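Summer bedding, or how I dress a bed for hot weather

Summer bedding is whatever you put on a bed once the regular covers get to be too much. I keep this entry on my household pages because people keep asking me about it, and I have opinions! In my house the changeover comes in June, usually on a Saturday, and it takes me most of the morning (with coffee breaks).

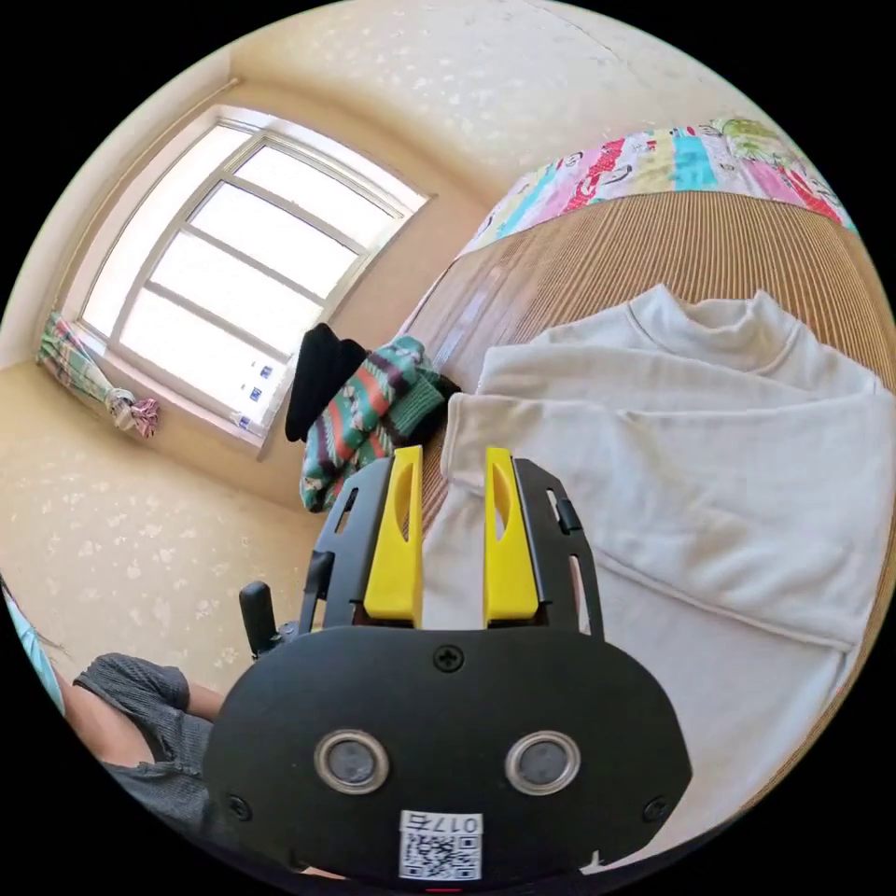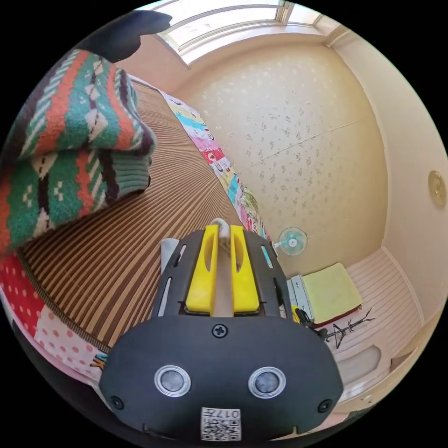
Afshin Salehi wrote in to say that a bamboo mat should go straight on the mattress with no sheet over it, and that anyone who puts a sheet on top has missed the point of owning one. I half agree. The smooth strips feel wonderful on bare arms, but I like a thin cotton sheet for the first few nights until I get used to how firm it is.

Bamboo mats

A woven bamboo mat is made of narrow strips set tightly side by side, often in mixed tans and browns. Mine came from a shop in Pilldale and measures 30 inches across, so it only covers my half of the bed. To clean one, wipe along the strips with a damp cloth and let it air out before you roll it up. Don't fold it! I folded my first one and cracked it right down the middle.

Knits and patchwork

I still keep one thick knit folded on the bed all summer, the louder the zigzags the better, for that chilly hour before sunrise. Patchwork is the other thing I won't put away. A light quilt or pillow cover in bright patches wakes up all that brown – and it's a great home for fabric scraps. The last one I pieced had 307 patches and I swore off sewing for a year afterward.

Storage

Winter covers go into cotton bags, never plastic, on the top shelf of the closet. Knits get folded, since hangers stretch the shoulders. The mat gets rolled, tied with two loose ribbons and stood in a corner come fall.

See also: quilt repair, pillow covers, airing a mattress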